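Color cube (teaching aid)

A color cube is a small solid block, painted or dyed in a single color, used in classrooms and homes for sorting, counting and stacking. Sets are usually sold by the bag or tub, and the cubes in a set differ only in color.

Use

The commonest exercise is sorting to a marked area. A square is outlined on a table with tape, and cubes are moved into it one at a time, by color or in a set order. Tape is cheap and can be pulled up afterward, although it tends to leave residue on varnished wood – a point most sellers leave out of their instructions.

Claims and evidence

Sellers have long credited color cubes with improving memory, patience and even arithmetic. The support for this is thin. A Drita catalog claimed faster learning in children who used its 600-piece set, but gave no comparison group. A later survey in Rurham collected replies from 223 households and found that most parents thought the cubes helped. It did not test the children, and the cubes had been given to the families free of charge.

Sizes

There is no agreed size. Metwally and Rekton both describe their cubes as "standard," yet the two do not stack evenly together. Rekton's tub is labeled for ages 5 and up, with no explanation of how that age was chosen.
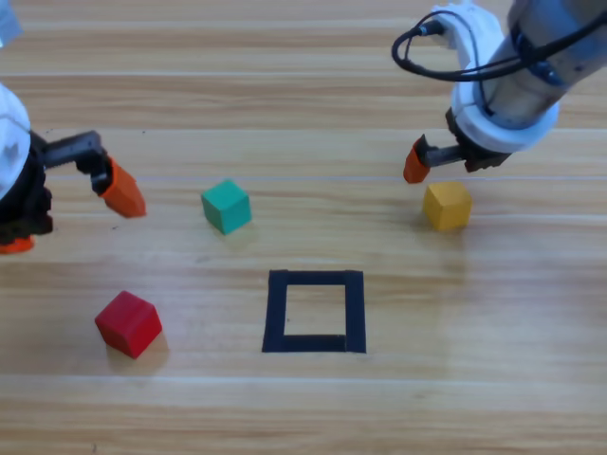 Mixed sets bought secondhand often combine several makers' cubes, and shades sold under the same color name can differ enough to make sorting by color a matter of opinion.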